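4.3 Folding Surface and Towel Preparation

This section covers the felt-covered table and the terry towels used with the Hinura folding set. Complete section 4.2 (leveling the table) before you begin.

Required items
Felt cover, dark green
Terry-cloth towel, washed and fully dried
Lint roller
Soft brush

Preparing the felt

1. Clear the tabletop and brush the felt from the wall side toward the front edge.
2. Pull the cover tight and wrap it down over the side edges. Fasten the underside clips.
3. Run the lint roller over the whole surface in one direction.
4. Check for ridges by sliding a flat hand across the felt. Refit the cover if a ridge remains.

NOTE: Replace the felt after 3,000 folds. Order part 458 from Plistier.

CAUTION: Do not iron or steam the felt while it is on the table.

Preparing the towel

5. Shake the towel out once and remove any loose threads.
6. Trim hanging loops with scissors. Do not pull them.
7. Hold the towel by the middle, 19 inches above the felt, and let it drop.
8. Leave the towel as it lands. Raised folds and turned-over corners are acceptable.
9. Confirm that at least one corner is visible and lies on the felt. If all corners are hidden, repeat step 7. 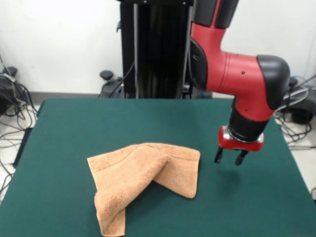

Figure 4-6. Towel on the felt with a raised diagonal fold and the left corner exposed.

NOTE: Light-colored towels are easier to see against the dark felt. Small amounts of lint or pilling on the towel do not affect folding. Remove lint from the felt between towels.

CAUTION: Damp towels drag on the felt and can shift the cover. If the cover moves, remove the towel and return to step 2.

10. Record the towel type and start time on form 217.
11. Continue with section 4.4, Flattening and First Fold.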